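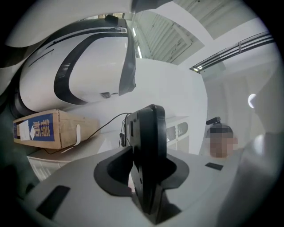

Moving to the new unit: boxes, shelves and what goes where

The move from Ellier Street to the Harkholm unit is in its second month, and most of the stock is now under the new roof. The remaining pallets come over in August. Until then both addresses are in use, so please check the sheet by the door before driving across town for something that may already be here.

The total at the last check was 1,119 cartons. Of those, 251 still have to be opened, sorted and given a shelf number. The rest are on the system and can be requested in the usual way.

Boxes

Cartons arriving from overseas suppliers often carry printing in Chinese or Thai and nothing in English. Leave the original printing and stickers alone. The supplier's label is the only link back to the packing list, and two cartons in the Thongsuk delivery had to be opened and checked by hand after their stickers were peeled off to make room for ours.

Our own label goes on the short end of the carton, at the right, facing out. Write the shelf number in black marker. Blue and red fade under the lights, and we relabeled a full bay last winter for that reason.

Do not cut straps that are still holding a box closed. If a strap has already come loose, tape the flap down and leave the strap where it is. It can be dealt with when the box is unpacked.

An open box on a shelf counts as being in use. If you are done with it, close it. Empty cartons in good shape go flat behind the packing bench, and torn ones go in the cardboard bin outside, which is emptied in the morning before 9.

Shelves

The white shelves are for cartons that one person can lift without help. Anything heavier stays on a pallet at floor level. Each shelf holds up to 6 cartons of the standard size in a single layer. Please do not stack a second layer, even for an hour. The shelves are not fixed to the partitions, and the partitions are not made to take any weight.

Keep boxes clear of any vent or grille. Several of the cabinets have slotted panels, and a carton pushed up against one blocks the air. Leave at least a hand's width.

Cables and chargers should be coiled and tied before they go on a shelf. Loose ones end up hanging over the edge and get pulled down along with whatever they are lying under.

Lighting and noise

The ceiling is ribbed and the sound carries. People working near the partitions can hear a conversation at the loading door quite clearly. Phone calls are better taken in the small office or outside.

Three fluorescent tubes at the back were replaced last month. If another one starts to flicker, write the bay number on the sheet by the door. The landlord's electrician comes once a month and only fixes what is listed.

Still to come

The Diltetik shelving order has been delayed again and is now expected with the last pallets. Cartons meant for those bays are being held at Ellier Street. If you need one of them sooner, add it to the request sheet before noon and it will come over with the afternoon van.

Keys to the old building should be handed in at the front desk by the end of August.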